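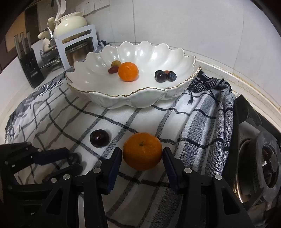
The Grondlow fruit swap is coming back this November, and if you have ever ended a season with more fruit than your family could possibly eat, you already know why folks look forward to it. The swap began with 46 households trading over a fence, and last year neighbors carried home 2,207 pounds of fruit, plus a good many jars of jam. Anything sound is welcome, from backyard pears and persimmons to a tangerine and a couple of dark plums set out on a checked kitchen towel, and small amounts are every bit as useful as full crates.

Organizer Ginevra Cirillo expects some 600 people at the old Kosik feed store, where doors open at 9 in the morning. "Bring a bag, and bring your grandmother if she likes to talk about quince," she said. Gayan Nanayakkara will be back with his cider press — please rinse your apples at home first — and whatever is left at closing goes to the Wannasri Street pantry.

Admission is free, and parking is behind the building.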